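Urnero Opens Refrigerated Drawer Program for Shared Kitchens

March
By Oksana Stetsiuk, Urnero Press Office

Urnero, a supplier of kitchen layouts and storage plans for shared residential buildings, has opened its refrigerated drawer program to building operators. The program covers the placement of canned drinks between a kitchen countertop and the pull-out drawers in the lower section of a tall refrigerator. It was prepared with Wendance, which manages the first group of kitchens to adopt it.

The program consists of a written layout standard, a loading procedure and a drawer plan for each kitchen. It applies to kitchens in which the refrigerator stands within reach of a clear stretch of counter, so that cans can be set down, sorted and moved to the drawer without being carried across the room. Kitchens with a separate pantry are covered by an appendix.

Urnero reviewed 2,614 drawer-loading records before fixing the procedure. The records were kept by residents and cleaning staff in buildings managed by Wendance. Each entry lists the item stored, the compartment used and whether the drawer closed fully on the first attempt. The most common fault recorded was a can placed too high against the front rim, which prevented the gasket from seating. The second was mixed storage, with cans placed on top of produce or soft packaging.

"The fault is nearly always at the front of the drawer," said Volodymyr Stasiv, layout engineer at Urnero. "People load from the front because that is the part they can see. The procedure asks them to pull the drawer to its stop and load from the back."

Cans are staged upright on the counter, near the back edge, with the front strip of the surface left free. The drawer is opened fully before the first can is picked up. Cans are moved one at a time and held upright until they are over the drawer.

Green beverage can at the counter (first picture), black robotic hand in close-up (second) and beverage can at the open drawer (third):

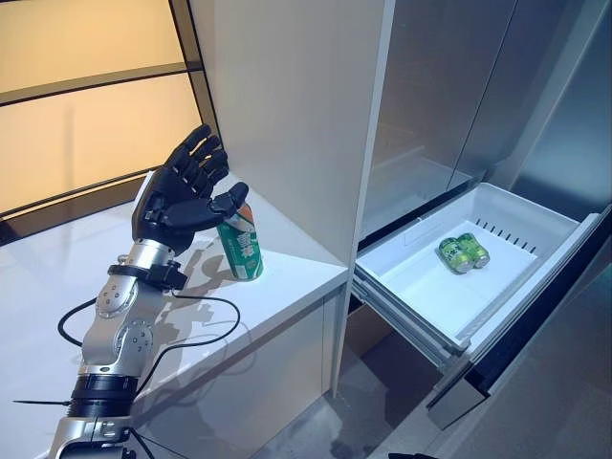
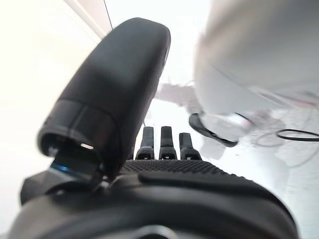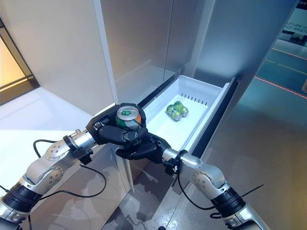

Under the layout standard, a drawer assigned to beverages holds beverages only. Cans may be stored standing or on their sides, depending on the inside height of the drawer. Where they are stored on their sides, the first row is laid parallel to the front rim and a second row is permitted only if it remains below the rim. Glass bottles are assigned to the door shelves. Opened cans are not stored in the drawer under any layout.

The staging area on the counter must be at least 30 inches wide. It is to be kept clear of small appliances and dish racks. Urnero specifies a light, smooth surface for new installations so that spills and residue can be found during routine cleaning. Existing countertops do not have to be replaced to qualify, provided that the surface is sealed and the front edge is undamaged.

Maintenance requirements are limited. The drawer bin is removed and washed with mild detergent once a month. The gasket is wiped at the same time and checked for splits, hardening and debris. A gasket that does not spring back after light finger pressure is to be reported to the building operator. Drawer runners are checked every 2 months with the bin loaded.

"We wanted a document short enough to be kept inside a cabinet door," said Yaryna Kovalchuk, operations manager at Wendance. "The earlier version had a separate sheet for every refrigerator model, and the sheets were out of date within a season."

The drawer plans were drawn by Bohdan Polishchuk and are supplied as printed cards and as files for operators who print their own. Operators receive one plan per refrigerator. Plans can be revised when an appliance is replaced, and a revised card carries the same kitchen number as the original.

Urnero has printed 3,000 cards for the opening stage of the program. Orders from operators outside the Wendance group are now being accepted. The layout standard is available on request in English and Ukrainian.

Contact: Oksana Stetsiuk, Press Office, Urnero | © Urnero. All rights reserved. | Back to top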